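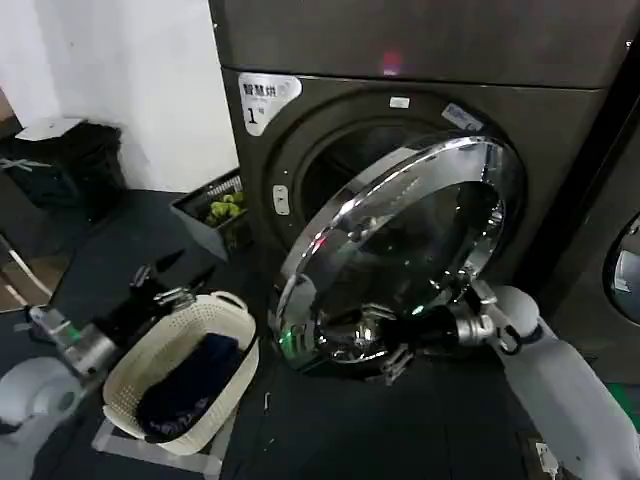 Husar notebook, laundry cell, November 7, 2024

Right gripper on Husar has been giving me grief all week, so today was a proper strip and check day and I want it written down before I forget which bolt went where. The complaint was the usual one: closes fine on soft things, goes vague on anything thin and hard. The washer door is the worst of the lot for that, what with the chrome ring being so polished and so thick, and the low grip near the bottom of the rim asks for everything the fingers have got. The left one never complains, but then the left one gets the nice job over the cream basket.

First job was parking both arms and killing the power at the Gikwood cabinet. Then fingers off, pivots out, everything laid in order on a cloth. The pivot bolts were fine on one side. On the other side 2 of the 4 had backed off enough that I could turn them with my fingers (!), which explains the vagueness pretty well. I'm fairly sure those are the ones I did in March in a hurry, so that's on me. Cleaned the old threadlock out with a pick, fresh dab, back in, paint pen across each head so we can see at a glance if they creep again. Please don't wipe the paint off, it isn't dirt.

Did the cable loop next. It had been sitting too tight when the wrist rolled all the way over, and there was a shiny patch on the sleeve where it had been rubbing. No copper showing. I gave it a bit more slack and re-tied it, then rolled the wrist by hand through the full travel, both ways, twice. Nothing catches now. There's a spare loom in the Kalenix box if it ever does go, but it's the last one and I've put in for another.

Then the wrist camera. I took the cover off, cleaned it with the proper cloth and not my sleeve, and checked the focus close in.

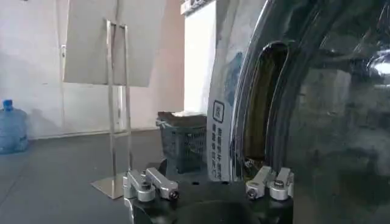

Focus is good enough up close, I'd say, and I've left it where it was. The exposure is another matter. Anything glossy throws the room straight back at it and the bright side of the room blows out, so I dropped the gain a notch and saved it as a new profile under Brutisus. Old profile is still there if anyone hates mine. I'd love to try a polarising filter at some point but there's hardly any room in front of the lens with the fingers closed, so that needs a think.

Recalibrated afterwards. Zeroed the fingers, ran the open-close cycle 100 times with nothing in the jaws and watched the current trace. Lovely and flat, much better than the lumpy thing we had before! I haven't run it on the door with the new settings yet, that wants a fresh head and somebody else standing by the stop button.

Grease: one thin smear per pivot, the white stuff. The counter on the cabinet says the next one is due after 600 cycles, and I've reset it, so if it reads something silly tomorrow it's the counter and not you.

Still to do:
Door test, slow speed first, right arm only.
Look at the left pivots too, same bolts, same age.
Tape marks on the floor - check the basket position against them before starting anything.
Find the short hex key. I had it at lunch.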